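## 7. Sorting Before Washing

Household textiles enter the wash with two properties that matter to the outcome: fiber and dye. Fiber sets the highest safe temperature. Dye sets which items may share a drum. This chapter treats dye first – it accounts for most of the claims recorded in the Trnka survey, where 69 of 104 damaged loads involved color transfer.

Deep reds are a common source of loose dye. A striped article is harder to place, as the pale areas can pick up dye from the dark ones in the same garment. Such articles are washed cold and removed promptly at the end of the cycle.
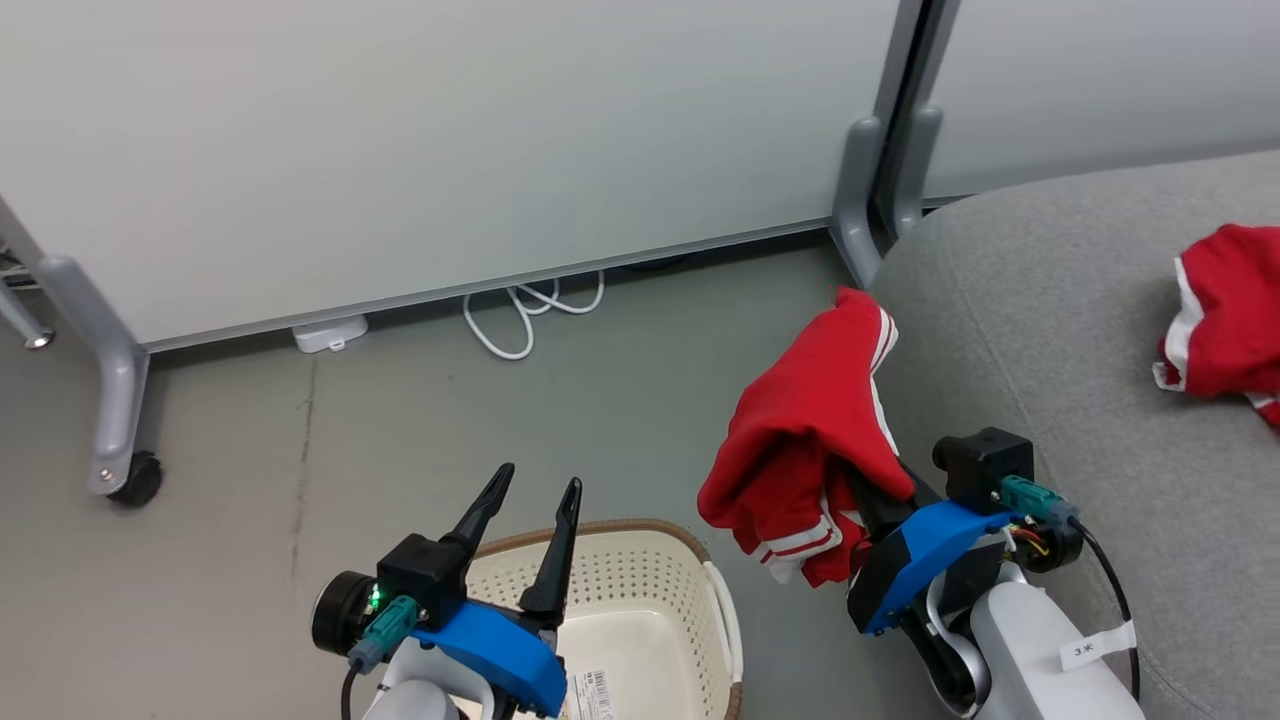 **Figure 7.1** Red garment with white stripes; laundry basket at left.

Section 7.2 gives the rub test for colorfastness. Section 7.3 covers care labels, and Section 7.4 covers mixed fibers – chiefly cotton with polyester. Readers who have completed the exercises in Chapter 6 will need the water hardness values obtained there.

### 7.1 Terms

*Bleeding* is the release of dye into wash water.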